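**Dealer says the used wagon is "basically the same" as the one I test drove. Is it?**

**maplekumsa**
Hi all, first post after lurking for ages. My name's Fuad and I'm shopping for a used wagon, probably the Harton, because the old hatch has finally had it. I drove one at a dealer near me last week and loved it. Quiet, comfy seat, decent grunt up the hill by the river. Went back with my deposit and it was sold. The bloke offered me another one, same year, same colour, 238 dollars dearer, and said it was "basically the same car". He wants a deposit before I take it out because it's still "in prep".

Do I hold my ground on the test drive or am I being precious? It comes with a 90 day warranty if that changes anything.

**gravelroad_geo**
Hold your ground. Two cars off the same line can feel completely different after a few years with different owners. One's done the highway run, the other's done school drop-off and every kerb in the suburb. I wouldn't put down a cent until I'd driven it cold, from the first start of the day.

Georges

**tyrekicker65**
Going to disagree a little with Georges. A *refundable* deposit is fine, it's normal, I've done it three times. Get the word "refundable" on the paper with a date next to it. If they won't write it down, walk. Plenty of dealers won't keep a car off the lot for you on a handshake and I don't blame them.

**gravelroad_geo**
> A refundable deposit is fine, it's normal

Normal, sure. I've also had one "refunded" as a credit toward another car on the same lot. Took me 17 phone calls to get it back as money. So forgive me for being a bit sour on the whole idea.

**malsoon_h**
Ask which tyres are on it! The Harton I test drove was on nearly new Bastex all-seasons and it was lovely, and the one I brought home had some awful hard budget things that droned at 90 and gave me a headache on every long drive. Same model, same trim. I ended up paying for a full set in January, which hurt.

Also check the cargo cover is actually in the car. Mine wasn't, and a replacement cost silly money.

**eabha_wagons**
What Mal-soon said about the cover. And bring whatever you normally cart around to the test drive — stroller, dog crate, hockey bags, whatever it is. The Harton's load floor looks huge but the wheel arches eat into it. I'm at the market most weekends and I wish I'd tried my folding table in the back before signing, because it only goes in on the diagonal.

**maplekumsa**
Thanks everyone, this is really helpful. Éabha, good point on the cargo space. I cart a fair bit around and it all has to go in the back in one trip. It's the long pieces I worry about. 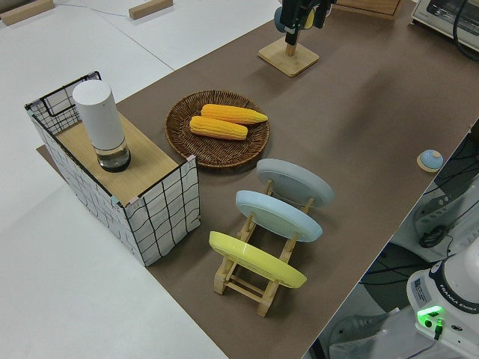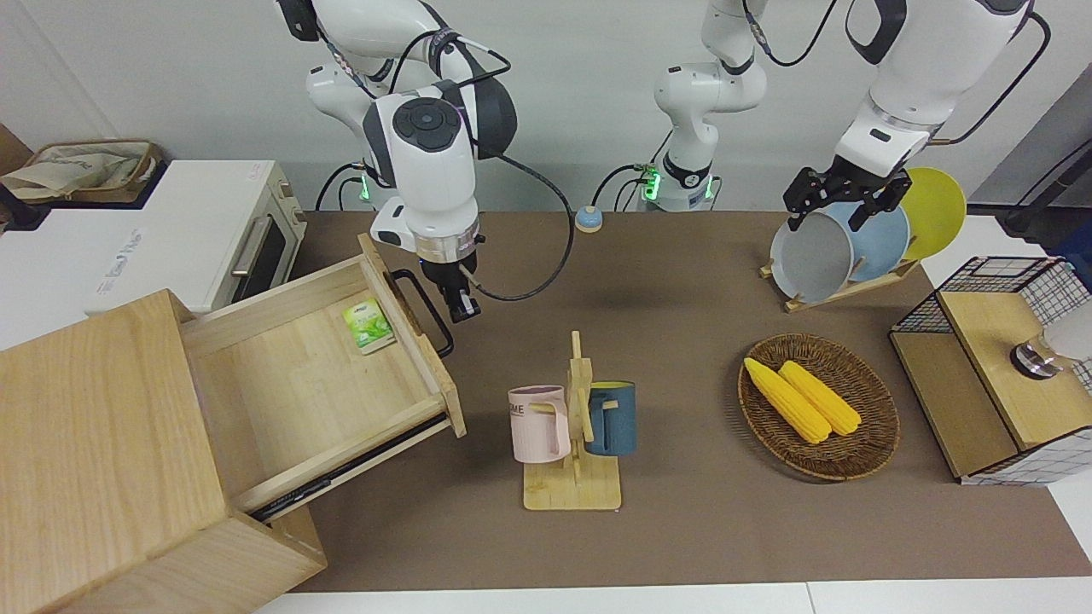
*Both from the same day, long brown top in each.*

**eabha_wagons**
Ah OK, then it's length you want, never mind the litres they quote. Measure your longest piece, then measure from the tailgate to the back of the front seats with the driver's seat where YOU have it. The brochure number has the seats jammed right forward.

**bc_na**
Slight tangent, but have you looked at the Clerov? Flatter floor with the seats down and it's usually cheaper used. Boring to drive, I'll give you that. I had one for years and the only thing it ever needed outside of servicing was a battery.

**tyrekicker65**
The Clerov's transmission is a dog, Byung-chul, and you know it.

**bc_na**
Mine was fine! Change the fluid when the book says to and it's fine. Most of the ones you read about never got touched.

**gravelroad_geo**
Back on topic, get an independent inspection on whichever one you pick. I use Koo, they'll come out to the dealer. If the salesman gets funny about an inspector turning up, there's your answer.

**maplekumsa**
Update, 17/11/2025. Rang them this morning and said no deposit until I've driven it. He grumbled, went off to talk to his manager, and now it's miraculously out of prep and I can have it first thing tomorrow. I've asked them not to warm it up. Tape measure is in my jacket. I'll have a look at a Clerov on the way home as well, there's one at the yard across the road.

**malsoon_h**
Good on you! Read the tyre sidewalls and let us know what's on it.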